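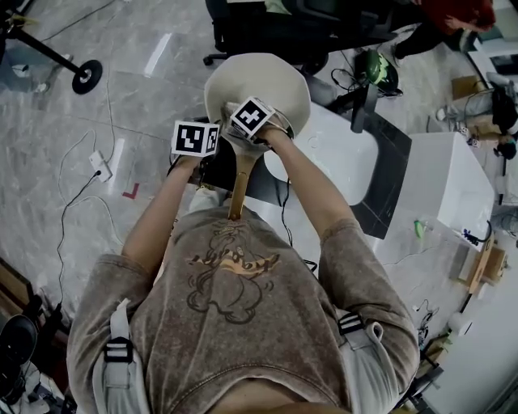

3.2 O problema dos retratos sem assinatura

Volto agora aos retratos do fundo Pirotthorpe, que me deram muito mais trabalho do que as cenas históricas (e, confesso, muito mais gozo!). São 145 telas, das quais 40 não têm assinatura nenhuma, nem na frente nem no verso. O inventário antigo resolvia a questão com um “escola académica” e seguia em frente. Eu não quis seguir em frente, e foi aí que passei boa parte de outubro com o nariz colado aos fundos castanhos.

Digo fundos porque foi por eles que comecei. O rosto, num retrato de aparato, é onde o pintor se comporta melhor: modela devagar, esconde a pincelada, faz o que o mestre lhe ensinou. Já no fundo relaxa, e a mão aparece – uma esfregadela em diagonal, uma zona que ficou por cobrir junto ao ombro, um verniz puxado depressa demais. Em 21 das telas sem assinatura encontrei a mesma diagonal, da direita para a esquerda, sempre por cima de uma preparação avermelhada. Chamei a este grupo “Dender”, por ser o nome que vem escrito a lápis na grade de uma delas. Não sei se Dender é o pintor, o retratado ou o senhor das molduras.

Convém dizer como olhei para as telas, que isto pesa nos resultados. A primeira ronda foi feita com luz de teto, de tubos fluorescentes como os que aparecem na Figura 3; a segunda, com uma lâmpada rasante, encostada à margem esquerda de cada quadro. Na primeira ronda, o verniz devolvia tanto reflexo que cheguei a incluir no grupo o retrato n.º 3757, que depois tive de tirar.

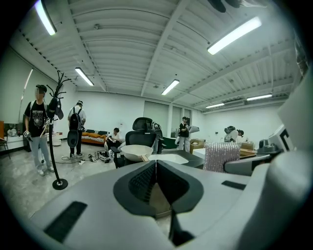

Figura 3

Wubit Tilahun, que leu uma versão anterior desta secção, respondeu-me que a diagonal, sozinha, não chega para juntar 21 quadros sob a mesma mão: num ateliê com muitos alunos, o gesto de cobrir o fundo aprende-se como se aprende o resto, e o que estou a ver pode ser um hábito da casa.

É uma objeção boa e não a consigo afastar por completo. O que posso pôr do outro lado é a preparação avermelhada, que nas telas assinadas do fundo só aparece duas vezes, e o desenho das orelhas, sempre com o lóbulo resolvido numa única pincelada clara. Por agora uso “Dender” como etiqueta de trabalho, no sentido de “grupo”, e deixo a palavra “autor” para a secção 3.4, onde comparo as orelhas uma a uma.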